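A visit to the Drilteo home and storage fair
October

I went to Drilteo on the early train and was at the doors a little before ten. It is held in the old exchange building behind the station, on two floors, and the entry is free if you bring the slip from their newsletter. I had forgotten mine and paid 2 pounds.

The ground floor is mostly firms. Prerkix had the big stand opposite the entrance with wardrobe fittings, hanging rails and a long wall of shelf brackets. I asked for the price of the deeper bracket and was given a catalogue with 200 pages in it, no prices, and a pen. Proro were next along with kitchen drawer inserts. These were better. You could pull the drawers in and out yourself, and they had put real cutlery in them, including the awkward things such as a potato masher and a rolling pin. The inserts for shallow drawers are order number 3424 and the ones for deep drawers 1245, if anyone wants to look them up. I wrote both on my hand because the catalogue was already in my bag.

There was a queue for tea by eleven. The cafe is at the back and has been made smaller since my last visit, so most people carried their cups upstairs, where the floor is given over to tables with small tasks on them. This was the part I had come for. The tables are run by Yap, a group who teach household sorting in evening classes, and you can sit down at one and have a go, or stand and watch. Each table had a sheet with the topic on it: letters and bills, sewing things, batteries, cables and earphones, medicines, and one for keys.

I spent most of my time at the cables and earphones table. It had a green cloth on it and a little set of plastic drawers, three high, with a blue top. I have something like it at home with screws in. The drawers are see-through enough that you would know which one you wanted, and the pull is a curved cut-out at the front, so there is no knob to catch on things. It is a good size for a desk or the end of a worktop. I would not put it on a high shelf, as you need to get at it from the front.

The earphones were the plain wired sort, white, with the ordinary small plug. Most of us have a pair of these in a drawer somewhere and have given up on them. The advice on the sheet was to find the plug first, free that end, and work back towards the earbuds, keeping the loops open. Pulling makes the knots smaller. Once the cable is clear you wind it over two fingers, leave the last bit for a couple of turns round the middle, and it goes in a drawer on its own.

Drawers and white earphones on the green cloth, upstairs.

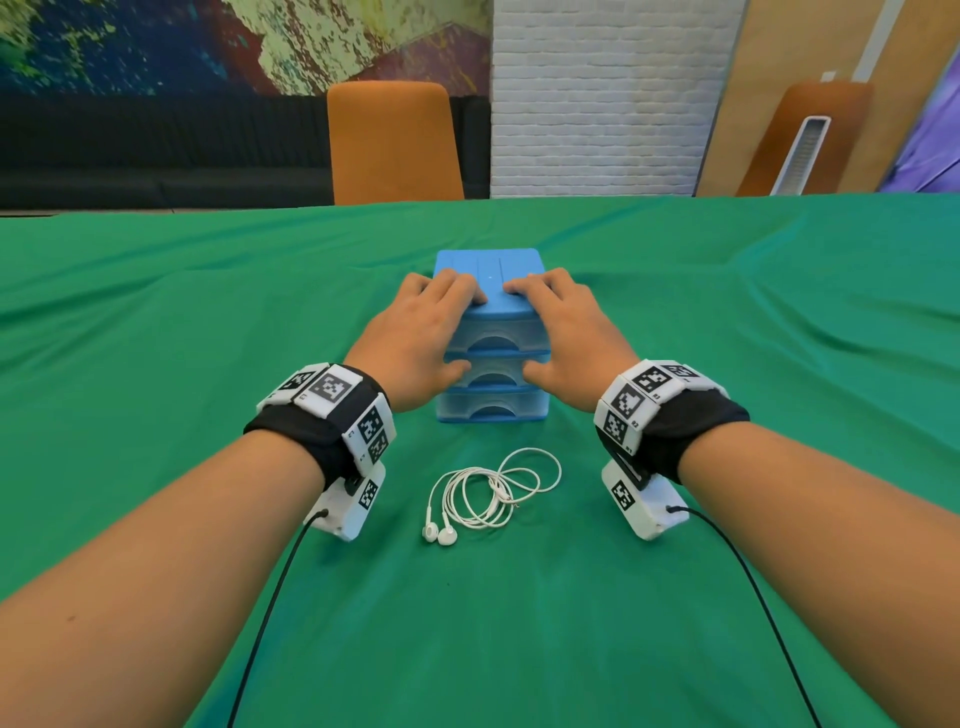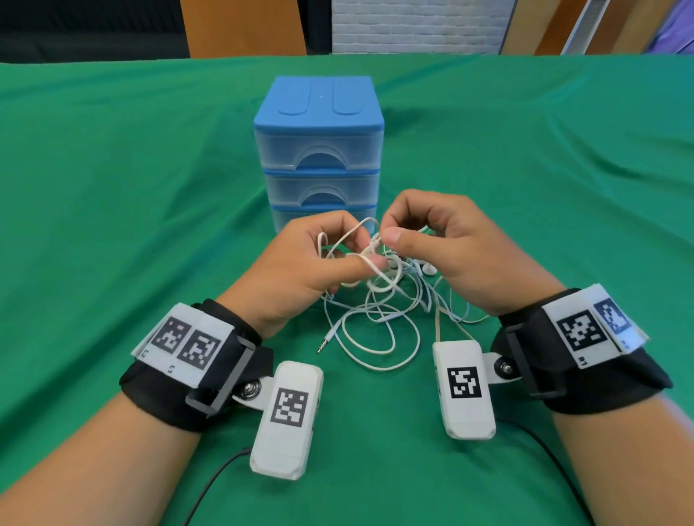
Maureen Clegg wrote back after I sent this round: I do mine the other way, earbuds first, as the split in the cable is where it always knots and I would sooner get that done. I also wouldn't give earphones a drawer each. Put them in little bags, one pair to a bag, and you can fit the lot in one drawer and have the other two for chargers. The small drawers are fine but they do slide about on a cloth, so mine have a bit of rubber matting underneath.

I have tried her way since and the bags are a good idea. I still prefer to start at the plug.

The letters and bills table was busy all morning and I only got a seat there towards the end. The method is a tray for things to answer, a folder for things to keep, and the rest goes out the same day. I knew most of it. The sewing table was quieter and had a nice way of keeping bobbins with their matching reels, on a short length of dowel. The medicines table had nobody sitting at it when I passed - the leaflets had run out and a note said more were coming at two.

I went back down to Proro before leaving and ordered one set of the deep inserts. Delivery is extra unless you collect, and collection is from their unit on the ring road, which has no bus. The lift was out of order, so anyone who has trouble with stairs should ring ahead and ask. Coats can be left by the door but there are no lockers. The last entry is at half past three and the tables upstairs start packing up before that, so go in the morning if you want to sit down and try things.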